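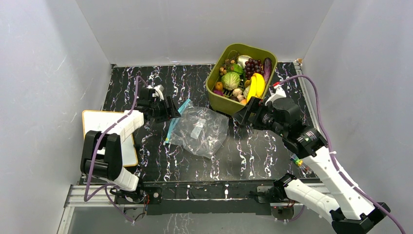
Ticket 347: Label printer at Ivbridge drops off the network after idle

Status: Resolved
Opened by: Carys Watkins
Site: Ivbridge, packing office
Priority: Normal

Problem
Label printer stops accepting jobs after a period with no printing. Jobs sent from the Clikencombe order system sit in the queue with status "Sending" and then fail. Power cycling the printer clears the fault until the next idle period. Front panel shows Ready the whole time.

Log

08:40 Confirmed fault. Printer does not answer ping. Link light on the wall port is on. Queue holds 67 jobs, all from the overnight batch.

08:55 Power cycled printer. Ping OK. Queue drained without errors. Left idle.

09:10 No reply to ping after 15 minutes idle. Front panel still shows Ready.

09:20 Swapped patch cable and moved to a spare wall port. Power cycled, left idle. Same result. Cable and port ruled out.

09:45 Checked address lease on the Skasside router. Reservation is present and correct. No duplicate address on the subnet.

10:05 Printed the configuration page. Sleep timer is set to 15 minutes. "Wake on network" is set to Off. The sleep timer does not appear in the front panel menu on this firmware, only on the printer's web page under Power.

10:15 Set "Wake on network" to On. Saved and restarted. Setting had gone back to Off after restart.

10:30 Repeated with the admin password entered first. Without it the page accepts the change and discards it with no message. Setting now survives a restart.

11:20 Printer idle 50 minutes. Ping OK. Test label printed on first attempt.

Resolution
Wake on network enabled from the admin login. Sleep timer left at 15 minutes. No change made to the router or the order system.

Follow-up
Check the same setting on the other 3 printers of this model at Skasside. Ticket to be reopened if the fault returns after the November firmware update.

Contact the Skasside service desk | Back to top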